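Ticket 1517
Subject: Size labels printing blank or shifted after item import
Product: Markard label module, running under Stovetis
Opened by: Eleni Popescu, Softić Alterations and Resale
Assigned to: Edin Radonjić
Priority: Normal, raised to High
Status: Resolved

Eleni Popescu, 8:42 AM
We imported our January stock list last night and the hang tags are coming out wrong this morning. Two different problems. On some tags the size line is blank. On others the size is there but it has moved down and prints on top of the barcode, so the register can't scan it. Price and item name look fine on all of them. We have not changed the label roll or the printer. Tags printed yesterday afternoon were good.

Printer is the Nidix desktop one, connected by USB to the back counter computer. The front counter computer prints to it over the network and has the same problem.

Edin Radonjić, 9:10 AM
Thanks for the details. A few questions so I can narrow it down.
Do reprints of older items (anything in the system before the import) come out right?
Was the import done from a spreadsheet or from the supplier feed?
What does the template name say at the top of the print window?

Eleni Popescu, 9:31 AM
Older items reprint fine. I tried a wool coat and a pair of work pants from December and both tags were normal.
Import was a spreadsheet, 2000 rows. Margit Dalen put it together from the intake sheets.
Template says HANGTAG_STD.

Edin Radonjić, 9:48 AM
Since older items print correctly with the same template, I don't think it is the printer or the template. Please don't recalibrate the printer yet. Can you export one good item and one bad item and attach the files? Items > Select > Export > Full record.

Eleni Popescu, 10:05 AM
Attached: good_item.csv, bad_blank.csv, bad_shifted.csv. I did one of each kind.

Edin Radonjić, 10:37 AM
Got them. Here is what I see.

In bad_blank, the size field is empty and the size text is sitting in a field called size_note. The label template does not read size_note. This looks like a column mapping problem at import.

In bad_shifted, the size field is filled in, but it contains a line break before the text. The template prints the break as an empty line and pushes the size down onto the barcode. That usually comes from a spreadsheet cell where someone pressed Alt+Enter, or from text pasted out of another document.

Could Margit confirm whether the spreadsheet was combined from more than one source?

Margit Dalen, 11:20 AM
Yes, it was two files. Ebenezer Ansah keeps the men's and denim intake on his own sheet and I keep everything else. His sheet has separate columns for waist and inseam, mine has one size column. I copied his into mine and joined waist and inseam with a formula. Then I pasted the results as values. The formula might have had a line break in it, I copied it from an old file.

Also his heading was "Size note" and I left it that way on a few rows at the bottom where I had run out of time. I thought the import would match it to size.

Edin Radonjić, 11:34 AM
That explains both. The import wizard matches on the heading row only, and when it finds a second heading partway down it creates a new field on the fly. That option is called "Allow section headings" and it is on by default in your version.

Two ways to fix this:
1. Correct the spreadsheet and import again with "Update existing" checked.
2. Run a bulk edit inside Stovetis.

I recommend option 1 because you will want a clean copy of the sheet anyway. Please make a backup first. Settings > Data > Back up now.

Eleni Popescu, 1:15 PM
Backup done. Margit fixed the headings and used CLEAN() on the size column. We imported again with Update existing. Blank sizes are now fixed. The shifted ones are mostly fixed but 11 items still print the size on top of the barcode. They are all from Ebenezer's sheet.

Raising this to High because we have the denim rack going out at 4 and the tags have to be on.

Edin Radonjić, 1:29 PM
Please send me one of the 11, full export again.

Eleni Popescu, 1:36 PM
Attached: still_bad.csv

Edin Radonjić, 1:58 PM
No line break in this one. The size text itself is too long for the line. It reads "32 x 30 hemmed from 34 see ticket" and the template wraps it onto a second line. The earlier line break was hiding this.

The size line on HANGTAG_STD holds 18 characters. Anything after that wraps. You can either shorten the text or turn off wrapping for that line. With wrapping off, the extra text is cut from the tag but stays in the item record.

To turn off wrapping: Markard > Templates > HANGTAG_STD > Size line > Overflow > Clip. Save, then close and reopen the print window. The window keeps the old template in memory until it is closed.

Ebenezer Ansah, 2:12 PM
Those are the ones I altered after intake. I write the original length so we don't hem them twice. I can move that to the alteration field if the tag doesn't need it.

Edin Radonjić, 2:20 PM
That would be the better place for it. The alteration field shows at the register and on the item page, and there is no length limit.

Eleni Popescu, 2:51 PM
Ebenezer moved the notes. I also set Overflow to Clip. First try still printed wrong from the front counter, then I remembered to close the print window there too. All 11 now print correctly from both computers, and they scan.

Soledad Obi asked if there is a way to stop the wizard from making new fields. She manages the settings here and would like it off for everyone.

Edin Radonjić, 3:07 PM
Yes. Log in as an administrator and go to Settings > Import > Defaults. Uncheck "Allow section headings" and check "Stop on unknown column". The second setting makes the wizard pause and ask instead of guessing. You can also delete the leftover size_note field under Settings > Fields once you have confirmed it is empty. Sort the item list by that field to check.

Soledad Obi, 3:25 PM
Both settings changed. I sorted by size_note, it was empty, and I deleted it. Tested with a short sheet that had a wrong heading and the wizard stopped and asked. You can close this one.

Edin Radonjić, 3:30 PM
Closing as resolved. Cause: mixed headings and line breaks in the import file, plus size text over the line limit. If it comes back, reply to this ticket within the month and it will reopen under the same number.

Attachment added to item record by Ebenezer Ansah, 3:41 PM

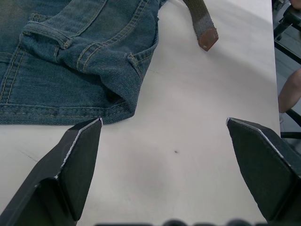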